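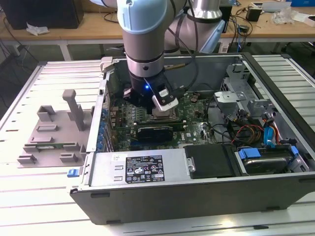
An open Dell desktop computer on a workbench.

Oltthorpe residents invited to hand in old computers

OLTTHORPE — Households and small firms in Oltthorpe can hand in unwanted desktop computers free of charge throughout December, under a collection scheme announced today by the repair charity Fadard.

Last year's collection brought in 3131 items, most of them desktops and monitors. Of these, 500 machines were passed on to local families and 55 to village halls and libraries.

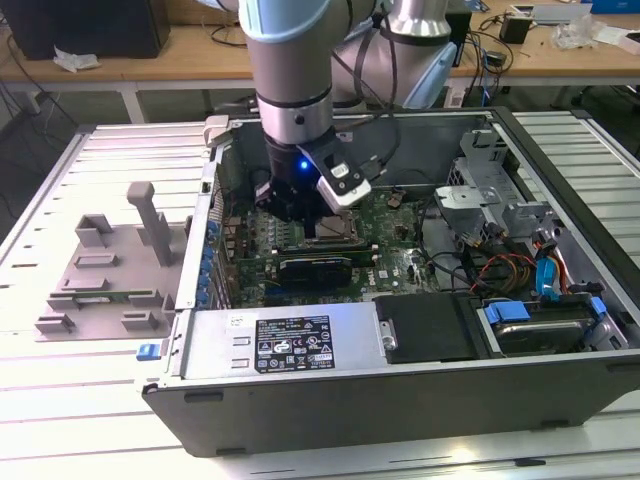

What can be handed in

Desktop computers, laptops, keyboards and power leads will be accepted at the Grewal Road depot from 9am to 4pm. Printers and televisions cannot be taken.

"A desktop that is ten years old can often still be used for homework or filling in forms," said Noémie Thibodeau, who manages the scheme. "If it can't, we save the memory and the graphics card and recycle the case." 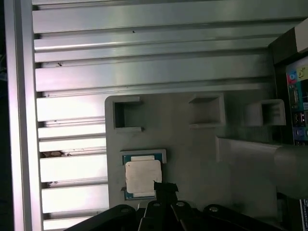 Owners are asked to copy any files they wish to keep before their visit. All drives will be wiped with Flekulus software, and a certificate can be sent by email on request.

The charity hopes to collect some 2000 items this time, as the depot will be open for fewer weeks.

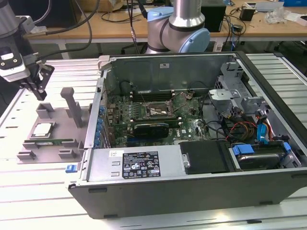 Firms with more than ten machines should book a pick-up through the depot office. Vernon Girard, depot supervisor, said vans would cover Oltthorpe and the nearby villages.

Media enquiries: Fadard press office, Grewal Road, Oltthorpe.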